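Skeken kitchen handling kit: worth it for a small test bench?

Posted by Adgate_bench, August 13, 2022

We have a white seven-joint arm at work with the ordinary two-finger gripper on it, and I have been asked to look at the Skeken kitchen handling kit. It comes as a set of finger pads, a folder of ready-made tasks (lids, handles, ladles, trays) and a year of support. The price we were quoted is 3000 before tax, and the seller says a trained person can have the first task running in 48 hours.

Our job is fairly dull. We test cookware for a supplier, and we want the arm to take lids off pans and put them back on, many times over, so we can see how the rims and knobs wear. We don't need it to cook anything.

What I would like to know:

Does the lid task cope with small knobs, or only with big loop handles?
Do the pads last?
Is the support any use once you are past the first week?
Would we be better off with the plain pads from Saltudent and writing the task ourselves?

I have read the brochure, so please only reply if you have used it.

kpodo_user

I haven't used the Skeken one but we have the Kpodo set, and it is fine. Cheaper too. You should look at that.

Their pads fit most two-finger grippers. I think they do a lid task now, or it was coming in July, so check before you order.

millbrook74

We have had the Skeken kit for 18 weeks, on much the same sort of arm and for much the same sort of work, so I will take your points in order.

Small knobs are all right. The task asks you for the knob width and height and then sets the closing distance and force from that. Loop handles are harder, as the fingers have to go through at the correct angle and you need to teach that by hand. If all your lids have a knob in the middle, you will have the easy half of the kit's work.

Pads depend on the knob. On smooth plastic ours have hardly changed. On a knob with a moulded seam they wore a groove and the lid began to turn in the grip. Spare pads come in packs of 10 and delivery was slow both times we ordered. Get a pack with the kit.

The 48 hours is fair if the arm is already mounted and calibrated. Ours wasn't, and the kit does nothing to help with that part. Allow extra time if you have to move the table.

The part that took us longest was putting the lid back. The stock task brings it down flat and pushes, and if the pan has shifted a little the rim lands on the edge and stops there. The better way is to bring the lid in on a slant, let the near edge find the mouth of the pan first, and then level it off.

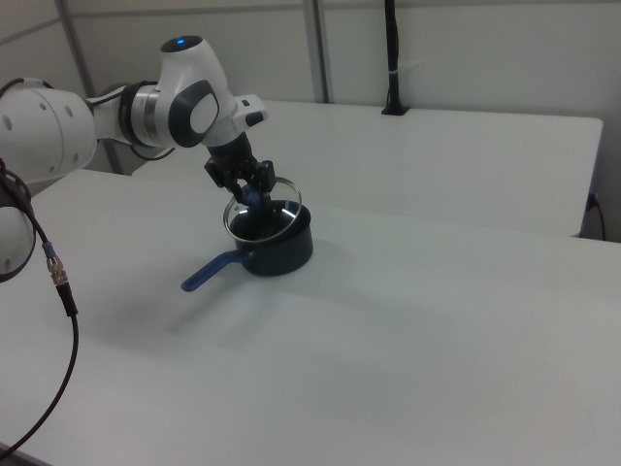

You can set the slant in the task file, under approach, and it wants changing for each pan size. Go up in small steps. With too much slant the far side drops too late and the lid can jump off the rim. Glass lids with a steel rim are more forgiving than all-steel ones, in our experience, and you can watch the inside of the pan through them while you are setting up.

Also fix the pan down, or at least put a mat with some grip under it. A light saucepan on a smooth table will creep after enough runs, and the task does not look for the pan again between cycles unless you buy the camera add-on. We didn't buy it.

Support was quick in the first month and slower after that. They answer, but you may wait several days, and they will ask for the log file every time, so attach it to the first message.

As for Saltudent, the pads are good and I would buy them again for simple pick and place. You would be writing the force limits yourself though. If you have someone who can do that, save the money. We hadn't.

Adgate_bench

Thank you, millbrook74, that covers nearly all of it. Most of our lids have a centre knob, so I will ask for a trial of the lid task and a pack of spare pads in the same quote. Do you know if the task file can hold several pan sizes, or is it one file for each?

millbrook74

One file for each. Copy the first one and change the knob size, the rim width and the approach. Give the files sensible names, as the menu only shows the first few letters.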